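Drovbridge Community Board > Home & Household > Laundry and Clothes

Thread: Does washing jeans less really make them last?

saltmarsh_kev
24 September 2023, 19:42
Every few months an article goes round telling us never to wash our jeans. Freeze them, air them, sponge the knees, wear them for a year. The latest one came free with a pair of Beltia straight legs I bought in March, on a little card tucked in the back pocket. "Wash as rarely as you dare."
I'm not convinced. The people saying it sell jeans, and I've never seen one of them show any working. Has anyone here tried it properly?

pegbag
Depends what you mean by last. The colour does hold if you leave them alone. I had two pairs of the same dark ones and the pair I washed every weekend went pale down the thighs well before the other. As for holes, I couldn't tell you, both went at the crotch in the end.

Tumbledown
They always go at the crotch. That's friction, and a washing machine has nothing to do with your thighs.

saltmarsh_kev
My point exactly. If the rubbing is what kills them then leaving them filthy won't save them.

norfolk_n_chance
It's the other way round, if anything. Grit gets into the weave and works away at the cotton every time you bend. My dad was a plasterer and his work trousers got washed every other day. They outlasted anything I've owned.

pegbag
With respect, your dad's trousers were probably twice the weight of anything you can buy now. Half of what's on the rail has stretch in it, and stretch hates heat. Look at the label before blaming the dirt.

norfolk_n_chance
Fair enough on the weight. I still don't see how dirt is good for them.

Mrs_Overlock
I do repairs and alterations, so I see a lot of dead jeans. Going by what comes through my door, I'd put it down to fit first, cloth second and washing a long way third. Too tight across the seat and they'll split whatever you do. The pairs that come in unwashed are a pleasure for no one, by the way. I send them home again.
What does do damage is the tumble dryer. Look at what's in the lint filter and ask yourself where it came from.

saltmarsh_kev
Now the dryer I can believe. What do you do with yours?

Mrs_Overlock
Inside out, zip done up, 30 degrees, short spin, then flat on a table to pull the seams straight before they go on the line. The pulling matters more than people think. Side seams twist if they dry crooked and then you've got a leg that walks round your shin for ever.

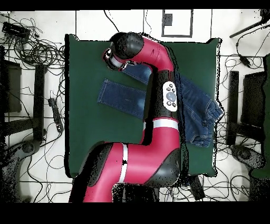 Jeans on the green table

Tumbledown
Flat on a table, though? I hang mine by the waistband with four pegs and the weight does the pulling. I can't say I've ever had a twisted leg.

Mrs_Overlock
Then you've been lucky with your jeans. A leg twists when the cloth was cut off grain to save a few inches, and cheap ones are the worst for it. Hanging won't put that right. Laying them flat won't cure it either, but it does slow it down.

pegbag
What about the freezer business? My niece swears by it.

Tumbledown
Rubbish. It makes them cold. They smell the same once they've warmed up, I tried it with a pair that had been to a bonfire and all I got was peas that tasted of smoke.

pegbag
Ha! I'll pass that on.

quayside_liz
I'll stick up for the other side a bit. I kept a tally on the kitchen calendar with a pair of Medeiros, the heavy unwashed sort. Wore them 291 days and washed them 8 times. Knees are sound, hems are frayed, colour's lovely. So it can be done without anyone moving seats on the bus.

saltmarsh_kev
But what are you comparing them with? If you'd washed the same pair every week they might look just as good. Heavy denim again. It's one pair.

quayside_liz
It's one more pair than you've tested, Kev.

saltmarsh_kev
Ouch. All right.

norfolk_n_chance
The Noswood outlet had heavy ones reduced last time I was over, if anyone wants to run a proper trial. Two pairs, same size, wash one weekly and leave the other. I'm not volunteering my own legs.

quayside_liz
You'd have to wear them on alternate days or it's no good.

Mrs_Overlock
And patch neither until they both go. I'd be interested to see the insides, that's where you can tell what's worn and what's just faded.

saltmarsh_kev
I might do it. I'm still washing the Beltias tonight, there's curry on them.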